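Community Help Pages: Play, Toys and Early Learning

Cleaning and sorting a shared set of play kitchen items

Posted by Workuncombe Under-Fives

Our setting has recently taken over a collection of play kitchen items from a neighbouring group. It consists of plates, bowls, cups and imitation fruit, and it is intended for use at one table by no more than 6 children at a time. The items arrived without their original packaging, and no care instructions have been supplied.

We should be grateful for guidance on two matters. The first is how the items ought to be cleaned between sessions, given that we do not know what each of them is made of. The second is whether the set should be divided into smaller groups before it is offered to the children, or set out in full. At present the whole collection goes out in August and at half term, when attendance is highest, and a good deal of the session is lost to searching for matching pieces.

Posted by Grerlow Toy Library

Our library lends 192 boxed play sets and we clean each one on its return. Where the material is unknown, the items should be washed by hand in warm water with ordinary washing-up liquid, rinsed and left to dry on a rack. A dishwasher should not be used. Hollow imitation foods require particular attention — water may enter through a seam and remain inside — and these are better wiped with a damp cloth than placed in the bowl. Any piece that is cracked or has begun to shed its colouring should be withdrawn.

With regard to sorting, we recommend that the crockery and the food be stored separately. A shallow tray with 5 compartments is sufficient for most sets. We would also advise keeping a written list inside the lid, as replacement pieces are difficult to match once the original maker is no longer known.

Posted by venter_house

Just wash them. Ours have gone in the sink for years.

Posted by Prellon Family Centre

We agree with the Grerlow reply on cleaning and would add a few remarks on setting out. In our experience a full collection is seldom used well. Children are more likely to settle if they are given one plate, one or two bowls, a cup and a small number of foods, with the remainder kept to hand on a shelf.

It is also helpful to choose crockery in plain, distinct colours.
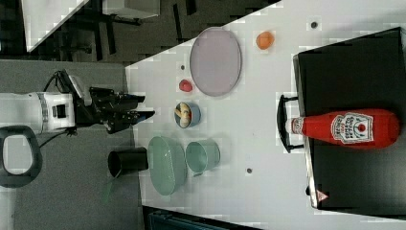 A lavender plate, a blue bowl and a pale green bowl and cup can be told apart at a glance, and a child may be asked to fetch one of them by colour alone. The same applies to the fruit, where a single orange piece and a single red piece will serve for a first session. Cups and bowls that have tipped over need not be put right by an adult, as standing them up again is a useful part of the activity.

At the close of the session we ask the children to return the food first and the crockery afterwards. Larger plates go at the bottom of the box.

Comments (3)

grerlow_reader: We laminated our list and fixed it to the lid. The paper one did not last the term.

m80: Is a sterilising solution necessary for children under two? The replies do not say.

Prellon Family Centre: For that age group we follow the instructions on the solution we use and rinse thoroughly afterwards. Your own setting's policy should take precedence.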